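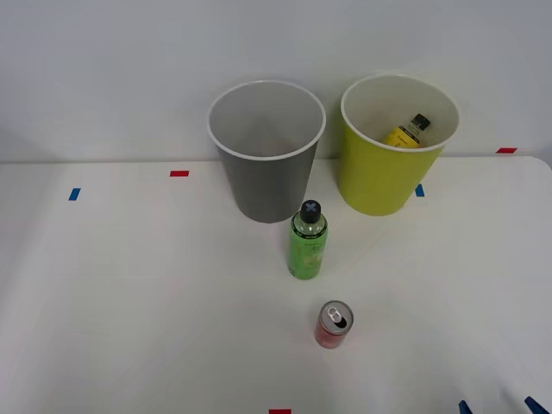
Fakineの「Sternis」、ついに借りてしまいました! 前々号で「気になる気になる」と騒いでいたら、読者の方から「で、借りたんですか?」というメールが何通も来まして、そうなるともう引っ込みがつかないんですよね。というわけで今月は予定していた電源タップの話を飛ばして(次号に回します、すみません)、卓上アームのレンタルキットの話です。

まず料金から。月額299ユーロ、最低利用期間は3か月。送料は別です。私の場合は返却の送料も自分持ちで、ここは申し込み画面のかなり下のほうに書いてあったので、検討中の方はスクロールを最後まで頑張ってください。高いか安いかでいうと、趣味で払うには高い。でも同じクラスのアームを買って、ハンドを付けて、ソフトを揃えて……と計算し始めると、途中で電卓を置きたくなる金額になるので、試すだけならレンタルは悪くないと思います。

マニュアルは144ページあります。紙です。重いです。しかも最初の章がずっと安全の話で、それはもちろん大事なんですが、早く動かしたい人間にはなかなかの試練でした。結局、途中で付箋を貼って、先に「はじめての把持」の章へ飛びました。そこで非常停止の位置だけは二度読み返したので許してほしいです。

さて、何をやらせるか。付属のサンプル課題は積み木なんですけど、積み木って四角いし、軽いし、だいたい掴めるんですよ。もっと普段の暮らしに近いものがいいなと思って、飲み物にしました。緑のボトル、黄色のボトル、赤い缶。奥に灰色と黄緑の入れ物を並べて、ボトルを一本ずつ持ち上げて中に入れる。書くと一行で済むのに、これがまあ難しい!

ボトルは肩のところで急に細くなるでしょう。指が当たる高さがちょっと上にずれると、つるんと傾くんです。ラベルの真ん中あたりを狙うのが正解だと分かるまでに、丸一日かかりました。しかも入れ物の縁がけっこう高いので、持ち上げる量が足りないと縁にコツンと当たる。最初の夜はひたすらコツン、コツンを聞いていました。隣の部屋で寝ていた家族には本当に申し訳ない。

テーブルに貼る色テープも、最初は適当でした。赤と青を使っているのは、手元にその二色しかなかったからです。でも目印があるのとないのとでは大違いで、片付けたあとに同じ配置へ戻すのがぐっと楽になります。マスキングテープで十分ですから、借りる予定の方は先に買っておいてください。
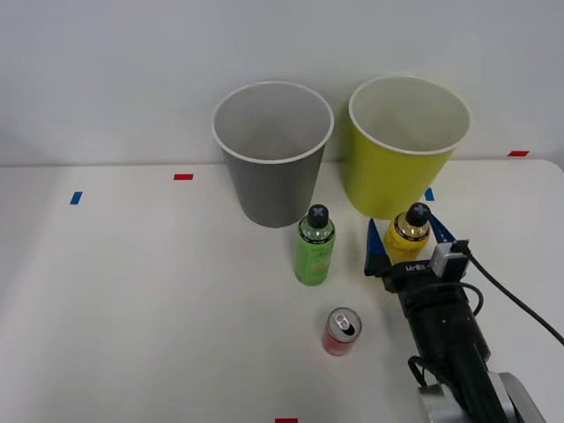

指の開き幅の話もさせてください。Sternisの操作ソフトは「Rurkora」という名前で、ここで掴む前の開き幅と、掴むときの力を別々に決められます。初期設定だと開き幅がやや狭めで、ボトルに対して少し斜めに入っただけで指先が触ってしまう。思い切って広めに開いてから寄せるようにしたら、急に成功するようになりました。なんだ、最初からそうすればよかった。力のほうは逆に、弱めから始めるのがおすすめです。ペットボトルは強く握るとペコッとへこみますし、そのへこんだ形のまま次を試すと、もう別の物を掴んでいるのと同じですから。

画面の作りは、正直に言うと好みが分かれそうです。動作を一つずつカードみたいに並べていく方式で、慣れるとさくさく組めます。ただ、日本語表示にするとボタンの文字がはみ出す! 「保存して終」で切れているボタンを、私は毎回ちょっと身構えてから押しています。サポートに連絡したら、担当のSeraina Trummerさんから翌朝には返事が来て、次の更新で直す予定とのことでした。返事が早いのはありがたい。ついでに「缶がうまく掴めません」と泣きついたところ、アームを真上から下ろさず、手前から低く入れてみてください、という助言ももらいました。

で、缶です。背が低いので、手前から行くとアームのお腹がテーブルに近くなって、見ているこちらがひやひやします。助言どおりにやって掴めることは掴めたんですが、置くときに傾く癖がまだ取れません。しばらくは脇に立てておいて、ボトルの動作に専念することにしました。いずれ再挑戦します。

それからケーブル。手首のまわりの線が思ったより自由に動くので、アームを大きくひねる動作を組むときは、線がどちらへ回るかを先に見ておいたほうがいいです。私は一度、手首を遠回りさせる動作を組んでしまって、慌てて止めました。付属の留め具だけでは足りず、面ファスナーを買い足しています。

耐久性については、Fakineの案内に、指先のパッドは3,000回くらいの把持で点検を、とあります。私の使い方だと借りている間にはまず届かないでしょうが、教室などで毎日回す方は予備の値段も聞いておくといいと思います。

同じようなレンタルはZúñigaにもあって、あちらは最低利用期間がない代わりに、ハンドが別契約だそうです。迷った末にSternisにしたのは、箱を開けてその日のうちに何か掴めそうだったから、という単純な理由でした。両方使ったことのある方がいたら、ぜひ感想を教えてください。とくに缶の置き方! うまくいった設定があれば、数字をそのままメールに貼ってもらえると助かります。

次号は電源タップと、間に合えば缶の続きを載せます。返却は来年の2月に入ってからにするつもりなので、「こんな物を掴ませてみて」というリクエストも受け付けています。ただし生卵は、もう三人から来ているので締め切りました。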